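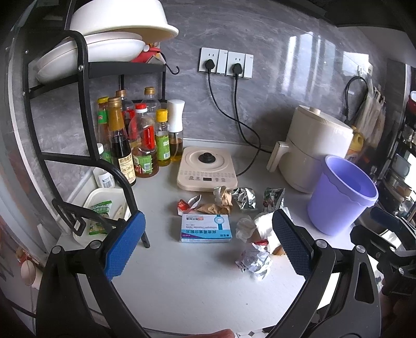 Kitchen counter, with medicine box, paper wrapper and food packet.

Vundelcombe Obituary Index
Progress report to the Ganis Fund, second period, ending in December

Where we are

The plan you funded said we would have 2,000 death notices indexed by the end of this period. We have 900 that I would let a family rely on. The online counter shows a higher number, and I would ask you to ignore it. It includes every record the software has touched, even records with a surname and nothing else.

The 900 have been read against the printed notice by a person. They carry a full name, a date of death or burial, the surviving relatives as printed, and a page reference. Most come from the bound newspapers at the library. The rest are from the Paredes funeral home ledgers, which turned out to be better kept than the papers and a good deal easier to read.

The software

Aleo was sold to us as a way to cut the typing by more than half. I doubted that in the application and I doubt it more now. It does well on clean columns from the later decades. On the older pages it runs one notice into the next, so that a retired dairyman picks up a second wife and somebody else's grandchildren. It also has trouble with maiden names in parentheses and will often file them as middle names.

We tested it on 79 notices that had already been typed by hand. It got 48 of them right in every field. The supplier considers this a good result for the age of the material. I don't see how it can be called good when the errors are in the list of survivors, the part most people come looking for. A misread address is a nuisance. A daughter left out of her mother's obituary gets us a phone call, and should.

We have kept the software for the later volumes and gone back to typing for anything older. The license is paid through the end of the grant, so dropping it would save nothing.

The Paredes ledgers

Scanning is finished for the ledgers we were lent, and they have gone back to the funeral home. The agreement lets us publish names, dates, and place of burial. It does not cover cause of death or who paid the bill, and both are written on nearly every page. We have masked those columns in the public copies. There was some pressure from local family historians to leave them showing. I would rather disappoint them than break the agreement.

Corrections from the public

The correction form has been open since the spring. It brings in useful material – nicknames, military service, the name of a church that the paper got wrong – and also a steady flow of family argument. Our rule is that the index repeats what was printed. A correction is added as a note beneath the entry, marked as coming from a reader, and the entry stays as it was. Two families have objected to this and we haven't changed it.

Money

Spending on scanning came in under budget. Spending on typing is over, for the reason given above, and I expect it to stay over. We ask to move the unspent scanning money across to typing. We are not asking for more.

Next period

I could promise the full 2,000 by the next report, but I don't believe we will get there at the present pace, and you would be right not to believe it either. We will finish the newspaper volumes already on the shelf, publish the checked Paredes entries, and take the unchecked records off the public counter. The school visits in the original plan have not started. I suggest we drop them unless the Ganis Fund feels strongly.

Contact the Vundelcombe Obituary Index | Copyright Vundelcombe Obituary Index, all rights reserved | Back to top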